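Is Your Mouthwash Raising Your Blood Pressure?

For most of my adult life I have ended the day by swishing something the color of antifreeze and feeling virtuous. Then my doctor asked me to stop for 30 days, and I found out how attached a grown person can be to a burning sensation.

The complaint against strong rinses is a simple one. Bacteria on the tongue help turn the nitrate in leafy greens into compounds that relax blood vessels. Kill off the bacteria and you may lose some of the benefit of all that spinach, a cruel thing to hear after eating all that spinach. 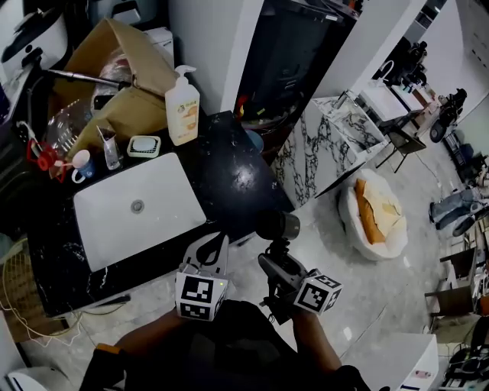 Several small studies have linked heavy use of antiseptic rinse to slightly higher readings, though the evidence is far from settled. Most of us could manage with less equipment. A bar of soap in its dish, a pump bottle of hand soap and a cup by the basin will cover a good part of what a bathroom is for, and none of them promise to freshen you for 12 hours.

If a dentist prescribed your rinse, keep using it until you have talked to them. If you bought it because the label looked stern – as I did – you might ask whether you need it at all. I still brush. I floss more than I used to, and I lie about it less.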